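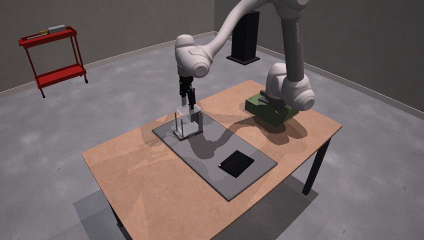
Weekly Wrap-Up Journal by Clultwood

Hi everyone, and welcome to the page for the one thing in my little shop I use every single day! I've been keeping a weekly diary since college (badly at first, there are whole summers missing) and I went through so many planners that had space for dentist appointments and nowhere to put the good stuff. So I made my own. This is the second edition, and I've fixed most of the things you wrote to me about.

What you get

400 pages in a soft cover, with a ribbon and a pocket at the back for tickets and receipts. Each week gets a spread for the days, then a page for the wrap-up itself, then a blank one. I use the blank one for recipes and for complaining. A friend of mine sticks photo booth strips on hers and the book no longer closes, so maybe go easy on the glue!

The weeks aren't dated. Start whenever you like, and if you skip a month because you moved apartments or had a baby or just couldn't be bothered, you won't have a row of empty dates staring at you when you come back.

The paper is from Karras and it's a warm cream color. My gel pens don't bleed through. Fountain pens are mostly fine, but I did get some ghosting with a very wet nib, and alcohol markers go straight through to the next page. Sorry, marker people.

Covers

Moss, Oatmeal and Plum. Plum is new this time and I'm a bit obsessed with it. The first edition came in yellow too, but it showed every coffee ring, so I dropped it. I've had 93 emails asking me to bring it back and I'm thinking about it, okay?

The prompts

There's a list of little questions in the back for the weeks when you sit down on the couch and can't remember one thing you did. What did you eat twice? Who did you mean to call? What was on while you folded the laundry? You can ignore them completely. I do, most weeks, and then I get to a rainy stretch and work through the lot.

Size and extras

It fits in my regular tote but not in my small purse (I tried, the zipper complained). The Grukoren elastic strap is sold separately and comes in black or tan. If you bought a strap for the first edition, it still fits, just a little more snugly.

Shipping

I printed 2,392 copies of this edition and 1,030 had gone out the door by 10th July, which I still can't believe! Everything ships with Clornico in a cardboard mailer. I pack orders in the mornings, so anything that comes in after lunch goes out the next day. I'll be away at my sister's for the first part of August, and orders placed then will wait until I'm home.

Returns are fine as long as you haven't written in it. If your copy shows up with a bent corner, send me a picture and I'll mail you another one.

Pick your cover color from the menu and add it to your cart.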